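Home | News | Benefits | Work Life | Columns | Contact

Search this site Enter keyword Go

Flumidham Ends Its Step Contest, Keeps the Fridge
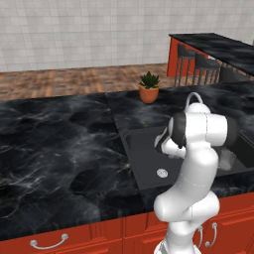 A robotic arm over a kitchen sink, in a computer rendering.

Flumidham, the Nitville benefits administrator, has pulled the plug on its office step contest after 11 weeks, citing "a maturing of our approach to movement." Employees cite the paint shaker in the basement, which one team found could log a full day's walking before the first coffee was gone.

The contest was run through an app from Mindberg and was meant to last until February. Teams from 21 departments signed up. By the end, 2 were still reporting, and one of those was the team that runs the contest.

Winners were promised an extra day off. The day off will be honored, the company said in a memo, provided it is taken before the end of the quarter, outside the busy season, and with a manager's approval. The busy season ends when the quarter does.

In place of the contest, staff will get a lunch break. The break has been in the employee handbook for 19 years, but the memo describes it as a pilot. Meetings will no longer be booked between noon and 1 p.m., except for standing meetings, client meetings and the monthly wellness check-in, which starts at 12:15.

The snack fridge, stocked last spring with yogurt and cut fruit, will stay. So will the sign on it asking people to please stop putting soda in there.

Mindberg said it was proud of the results and would be moving its Flumidham team to a sleep-tracking program at the company's Ma office. Enrollment opens at 6 a.m.

Get our weekly newsletter in your inbox. Enter your email Subscribe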